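Print this page
E-mail this page

In Conversation: Maite Iglesias on Packing for Households

Maite Iglesias has coordinated the household linens program at Zallside since February. She spoke with the newsletter on 14 August 2024 about how cloths and small kitchen goods are bagged before they reach families.

The program prepares 600 parcels a year, and Ms. Iglesias regards the paper bag as the part most often underestimated. "A box holds its own shape," she said. "A paper bag takes the shape of whatever you put in it, so the cloth has to be folded to suit the bag."

Her department asks that cloths go in last and come out first. Glass jars and small appliances are handled separately and stay on the counter until the linens are done.

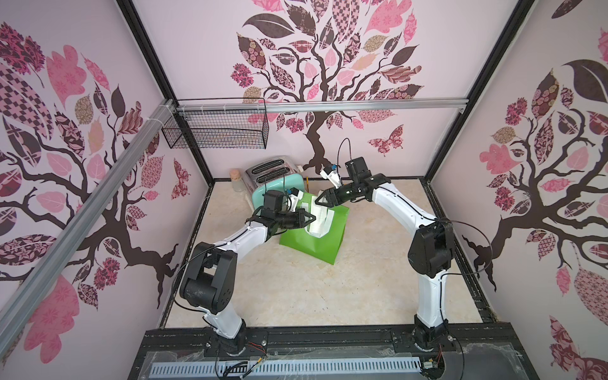 Ms. Iglesias said that unpacking receives as much attention as packing. "If you pull a cloth by one corner, the bag tends to come with it - or it tips. We teach people to take the top edge and lift slowly."

Yaw Ankrah, who oversees supplies, added that bright colors were chosen after recipients reported difficulty telling one parcel from another. "White cloth in a green bag is easy to find on a crowded shelf," he said.

The written guidance runs to 3 pages and will be revised next year.

Related items
Ingrid Ruiz-Ortega on Storing Table Linens
Small Kitchens: Notes From Alcantara
Menenora Supply List Updated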